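**Ticket 229 - Workbook PDF for "The Daily Aim" course won't open past lesson 4**

Opened by: Sorcha Kavanagh
Product: Plitero course reader, Prultia author account
Status: Closed
Date: Oct 15, 2026

**Reported problem**

Learners on the personal goals course get a blank page when they click the workbook link in lesson 4. Lessons before it are fine. The course has 370 people enrolled and the group starts its journaling week with that lesson, so they need the pages. The audio for the same lesson plays normally.

**Checked so far**

- Logged in as a test learner. Blank page in two browsers.
- Downloaded the PDF from the author side. Opens fine, all exercises there.
- Cleared the reader cache. No change.
- Swapped in the workbook from the May edition. That one opens, so the link itself works.

**Reply from Dolan, support**

Thanks for testing the old edition, that saved me a step. The lesson description is over the 1000 character limit. The reader should show a warning when that happens, but on lessons with an attachment it drops the attachment and says nothing. Please shorten the description and save the lesson again - don't just save the file.

**Sorcha**

Shortened it. I had pasted the whole "Letter to your future self" prompt in there, plus the reading list. Moved both into the workbook. The link now opens for the test learner and for one real learner I asked to try it.

Two things still open on my side:

1. Progress bars for people who clicked the blank page show the lesson as complete. Can they be reset without wiping their journal entries?
2. The reflection questions at the end of the lesson are numbered from zero on phones.

**Dolan**

1. Yes. Go to Learners, select the group, then Reset lesson. Journal entries are stored apart from progress and stay where they are. I tried it on a copy of your course first and the entries were all there.
2. Known fault, passed to Jurton, who looks after the phone layout. I've linked it to this ticket and you'll get a mail when it changes.

**Sorcha**

Reset done, entries are intact. Fine to close this one. I'll wait for the mail on the numbering.

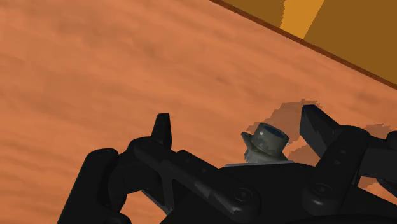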